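Moving into a furnished sublet: what do I do about the desk and the deposit?

Posted in Renting and Moving, May 10, 2024
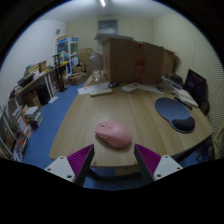 Jendell
Did you sign anything listing the condition of the furniture? Everything else depends on that, so please add it to your post.

bloxham_flat9
Sorry, adding the details now. No, there was no list. I took over a furnished room in a building called Trevisa Court in February. The lease says "furnished" and nothing more. The deposit was $1693, paid to the management company, and the person I'm subletting from says I'll get it from them directly when I leave. The furniture is a bed, a dresser, a bookcase and the desk. I work at the desk all day and I'm hard on furniture. There is already a faint ring on the top near the back that I didn't make, and one drawer of the dresser sticks.

I'm leaving in 2 months. I want to know three things. Can they charge me for marks that were there before me? Is it too late to write up a condition list? And would I be better off swapping the desk for my own and putting theirs in storage until I go? The storage place near me, Bloxham Self Store, wants $50 a month for the smallest unit.

Breltness
I managed rentals for nine years, so I'll take these in order.

Marks that were there before you. They can try. In most states the landlord can only keep money for damage beyond normal wear, and has to send you an itemized list of what was deducted. A faint ring on a desk that is several years old is the kind of thing many managers let go. A burn or a deep gouge is another matter. The trouble is proof. With no list at move-in, it's your word against theirs, and small claims judges tend to look at whatever paper exists.

Writing a list now. It isn't too late. It won't carry the weight of one done on the first day, but it's better than nothing. Go room by room. Write down each piece of furniture, what is wrong with it and where. "Ring mark, back left of desktop" is useful. "Desk worn" isn't. Email it to the management company and to the person you're subletting from, and ask them to reply if they disagree with anything. Keep the email. Look back through your own phone too. Any picture from the first week with the furniture in the background will have a date on it.

Swapping the desk. I wouldn't. You'd pay $100 for storage over the two months, plus moving it twice, and most furniture damage I saw happened in stairwells. Some leases also say the furniture has to stay in the unit. Read yours before you move anything out. A desk pad costs less and does the same job.

The part that worries me more is the deposit. You say you paid the management company but you're subletting. Whose name is on the receipt? If the company holds it under the original tenant's name, they may send the refund to that tenant, and then you are chasing a private person for it. Get one line in writing from the company saying that they hold $1693 from you and will return it to you.

TrevisaTenant
they kept part of mine for "furniture cleaning" when i moved out. i asked for the receipt and they sent the money back two weeks later. always ask for the receipt

bloxham_flat9
Thank you both. I checked and the receipt has the original tenant's name with mine in the memo line. I've emailed the company about it and I'll send the furniture list tonight. Forgetting about the storage unit.

Does anyone know what to do about the ring itself? I was thinking of mayonnaise, which my aunt swears by.

Jendell
Leave it alone until you know what the top is. If it's a laminate, oil won't do anything to a ring and you'll have a greasy patch. If it's real wood with a finish, rubbing at it can dull the area and then you do have damage that is yours. Put the ring on the list and let them deal with it.

For the sticking drawer, rub a plain white candle along the runners. That one is safe to do and takes a minute.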